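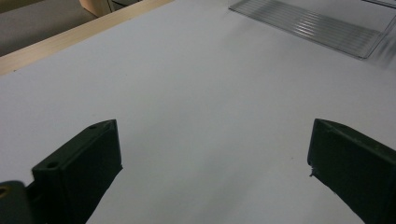 Ita Geraghty wrote to us that she had followed every step in this section and her Beltent shade still hung a little crooked, and she wondered whether she ought to start over. Please don't, Ita! A crooked shade nearly always comes down to step 3, and it's a quick thing to put right.

4.2 Leveling the shade

1. Lower the shade all the way and let it hang for 11 minutes, so the fabric can relax.

2. Stand back across the room and see which side sits lower.

3. On the low side, turn the small dial on the bracket toward the wall, one click at a time.

4. Raise and lower the shade twice, then look again.

Note: Shades wider than 47 inches have a dial on the middle bracket too. Leave that one alone until both ends are even.

Caution: Keep the cord wound up on its cleat, well out of reach of children and pets, the whole time you are working.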